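Kitchen Talk Opinion Recipes Letters About

Opinion > Around the House > The Stuff We Own

Leave your rolling pin out

I think we put too much away. There, I said it, and my sister-in-law Evelien can stop reading now. 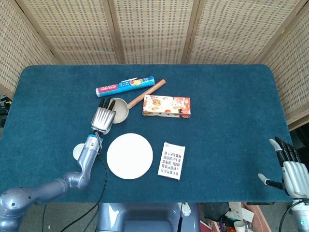
Back in June I gave up on the bottom kitchen drawer. You know the one - you pull it, something long tips up inside, and it jams with a two-inch gap you can't get your hand through. Mine had 22 things in it and I used maybe four. So I moved those four onto a table, the plastic wrap and the rolling pin included, and I've left them there ever since. I bake more now! A pin in a drawer is a pin I forget I own.

Evelien says it looks like a yard sale. She keeps everything behind doors, with labels, and she has a lovely kitchen where I have never once found a plate without asking. My neighbor Bongani takes her side, but he also bought his third roll of wrap last week (the other two were behind the flour).

I'm not against cupboards. Good china can live in one, and so can the fondue set. But the plain white plate you eat toast off every morning? Let it sit out. Same goes for a deck of cards - ours spent years in a closet and we never played. Now we play most nights after supper, and Bongani comes over and loses.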